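How I Compare Robot Hands on Dishes

Posted April 5, 2021

If you have two hands on loan and one arm to bolt them to, you'll want a test you can repeat without losing your mind. Mine is plates. I've been running the Conness five-finger hand against the Villex two-jaw gripper for the Prurside project, and this is the routine I've settled on (so far!).

Start with the mount. Bolt the hand on, plug in the cable, then move the wrist through its whole range by hand with the power off. Watch the cable the entire time. If it goes tight anywhere, give it more slack now, before you've taught a single position. I skipped this once and had to redo a whole afternoon of waypoints.

Next, tell the controller what the hand weighs. The Conness is 700 grams on my kitchen scale, and the Villex is a good bit lighter. Forget to change that number when you swap and the arm will sag or creep upward, and you'll blame the hand for it. Save one settings file per hand and name them something obvious.

Now the grip. I use a flat plate with a low rim and come at it from the side, so the fingers can curl over the edge. Start with the force at 25 percent and close slowly.
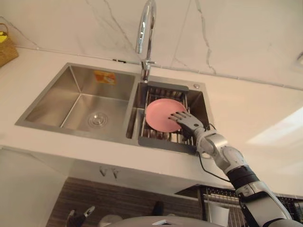
Go up 2 percent at a time until the plate stops turning when you nudge it with a fingertip. Write that number down, add a small cushion, and leave it alone for the rest of the session. It's so tempting to keep fiddling, but then your runs don't compare to each other.

Teach the rack slot in two steps: a point straight above the slot, then a slow move down. Keep the same tilt for both. With the two-jaw gripper you'll need to be fussier about the angle, because the plate can pivot between the jaws like a door on a hinge. The fingers forgive a lot more there, though they take longer to close and they need more elbow room next to the rack.

For logging I use Atallah, which is just a little script of mine that saves the motor current and the wrist position on every run. Set it to keep the last 1,000 lines and dump them when you hit stop. Add a note by hand for each miss: slipped, bumped the rack, or let go too early. Those notes have been way more useful to me than the graphs.

Do all your runs with one hand before you swap to the other. And wipe the fingertips between sets!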